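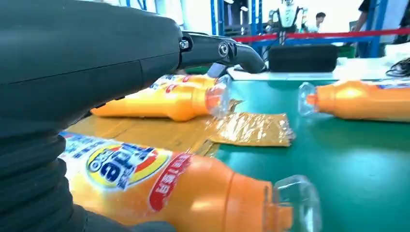

Filed under: Bench Notes / Demo Collection

August 19, 2025. Good day on the bottle set for Kulero! We closed at 274 demos, which leaves the 467 target looking a lot less scary than it did in the Troladton planning notes. I'm really liking the side-lying layouts. With all the orange bottles down on the green table and the gold foil packet in among them, the policy has to pick a bottle by shape and cap, and color alone won't get it there. The wrist view also takes in the red rope and people behind it, and I want to keep that. A model that has only seen clean backgrounds goes to pieces the first time somebody walks by.

Contact episodes are my favorite part of the batch. The fingertip comes down on the bottle right between the round logo and the red band, where the label is scuffed and torn. Keep using the worn bottles, please. Swap in a fresh one every 50 episodes or so at most, and write down which.

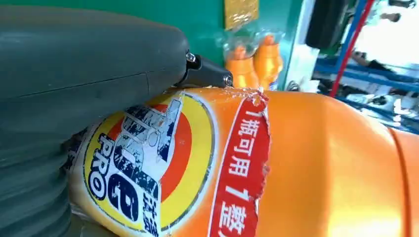
To do before the next batch

- Retag the first 12 episodes, I had the old task string loaded (sorry)
- Vary the cap direction more
- Push everything to the Wallis drive, then start a short training run on Ocampo overnight. Can't wait to see the curves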